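Trays, Trays, Trays: Setting Up the Snack Table at Quinlan

15 March 2022
Words by Aoife Gallagher

I have wanted to do a page on serving trays for ages, and now I finally get to! We opened the shared lunch table on the second floor at Quinlan in January, and since then I've been asked more questions about the trays than about the food. Where did they come from, why black, do they slide, can you stack them, and can the people in Trorton Street have the same ones (yes, please do, I'll send you the list).

So this is the gallery, with a few notes on each stop around the table. I've kept the notes short because I know most of you are reading this while waiting for the kettle. Lucian Gavrilă did the measuring and most of the carrying, and he has very firm views on rims, which I have tried to represent fairly.

The trays on the table

I love how these look against the pale tabletop. The black is properly black, the raised rims pick up the light beautifully, and the checkered pattern on the floor of the tray gives it a bit of life even before there's a single cookie on it. We lay them out with some table showing in between, so there's room to set down a cup or a stack of napkins while you make up your mind. The desks and office chairs are just a step away, so you can grab a plate and be back in your seat before your screen locks.
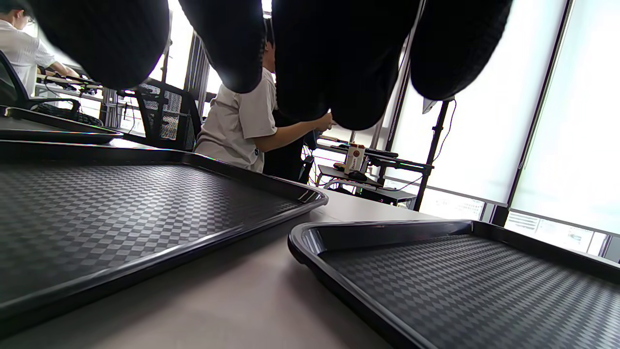
Choosing a size

We tried a lot of layouts on paper first. Lucian cut tray shapes out of old packing cardboard and we pushed them around the table for most of an afternoon, which was a lot more fun than the meeting I was supposed to be in. Big trays are wonderful for sandwiches and wraps, anything that wants to lie flat in a row. For fruit I like something smaller, so it gets refilled more often and never has that sad end-of-day look.

Our budget was 296 dollars for everything, including tongs, napkins, and the two pitchers. We came in under it and spent the difference on good mustard. No regrets at all!

About those rims

Lucian's main point, which he would like in print, is that a tray without a rim is a cutting board. Grapes roll. Cherry tomatoes roll even better. A raised edge also gives you something to hold when you're coming down the hallway with a full load and somebody opens a door. He tested this with 14 clementines and a fairly brisk walk, and I'm happy to report that lunch was still served on time.

Black, really?

I know, I know. I was all set to order white ones. Then we put a spread of orange slices, strawberries, and little cubes of yellow cheese on a black tray that Lucian brought from home, and I changed my mind on the spot. Everything looks brighter. Even plain crackers look like someone made an effort. Crumbs do show up more, so there's a soft brush in the drawer under the pitchers. Please use it, and please put it back in that drawer and not in the one with the batteries.

What goes where

Savory goes at the end nearest the door and sweet goes at the window end. Anything with nuts gets a tray to itself and a card, every time, and its own pair of tongs. If you're bringing something from home, write the ingredients on a card too. The blank ones are in the Kaketix tin, which used to hold shortbread and still smells amazing.

Please don't move a tray once it has a card on it. A few people depend on those cards being right, and it only takes one helpful reshuffle to make a mess of it.

Washing up

Warm water, dish soap, a soft sponge. The pattern can hang on to sticky things like icing, so give those a few minutes to soak before you go at them. No scouring pads, please! They dull the shine, and I'm very fond of the shine. Stand the trays on edge in the rack to drain and give them a quick wipe with a towel before they go back on the shelf. We stack them with a sheet of paper towel in between, largest at the bottom.

Next time

The Cuvton lunch is coming up and I'm already planning it in my head: a whole tray of roasted vegetables, one of flatbread cut into triangles, and Lucian's walnut squares on the nut tray, where they belong. I'd also love to try a layout that runs right down the center of the table so people can reach from both sides.

If you have a favorite tray recipe or want to help with setup, leave a note in the tin or come find me at my desk. We start putting things out at 9 and there is always something to taste early.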